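How to label your sample tubes so the writing stays

Many beginners lose samples for a simple reason: the label comes off in the freezer. Follow these steps before you fill anything.

1. Write first on dry tubes, with a pencil or a solvent-proof pen.
2. Use short codes, for example K29.
3. Put the label along the tube – a label around it opens easily.
4. Wait four minutes before you touch the ink.

Keep the same order in the rack and in your notebook. 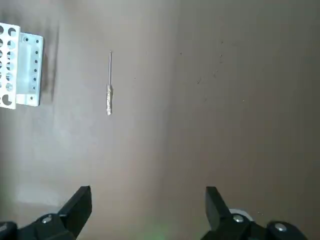
Photo: Jeslow Lab Notes

A white plastic rack is good enough for this work. Check the codes again after 168 hours in the cold.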